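Ticket 32: Insertion policy stalls after retraining on short demos
Project: Urnard assembly benchmark
Component: Dekker policy trainer
Status: Open, workaround in place
Opened: March 15, 2026

Problem
The policy trained on the new demo set reaches the start pose and then hovers without committing to a grasp. The previous checkpoint, trained in August, doesn't do this on the same task.

Setup
Training set is 200 demos. Action chunk length is 32. Scripted resets come from Arkutetti, and logging goes to the Drolinik server as usual.

What we tried
Reloaded the August checkpoint on the current software. It runs normally, so the controller and the camera calibration are probably fine.
Retrained with a new seed. Same hover.
Plotted the recorded actions. Most demos open with a long stretch of near-zero motion before the operator starts moving.
Trimmed the idle steps from the start of each demo and retrained. The hover is gone in all 4 test rollouts.

Cause
The trimming script was skipped when the demo format changed. The policy learned to stay still at the start pose – there's nothing in a single observation to tell it when the pause should end. 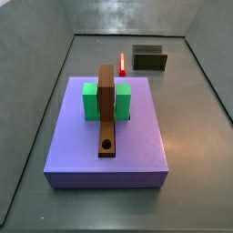

The trimmed set is fine for now, but the speed threshold was picked by hand. Set too high, it also removes the slow alignment just before insertion, and we need those steps. I'd like the trim limited to the opening of each demo.

Next steps
Move trimming into the Dekker loader so it can't be missed.
Repeat the comparison with three seeds per condition before we report any difference in the paper.
Leave this ticket open until those runs finish.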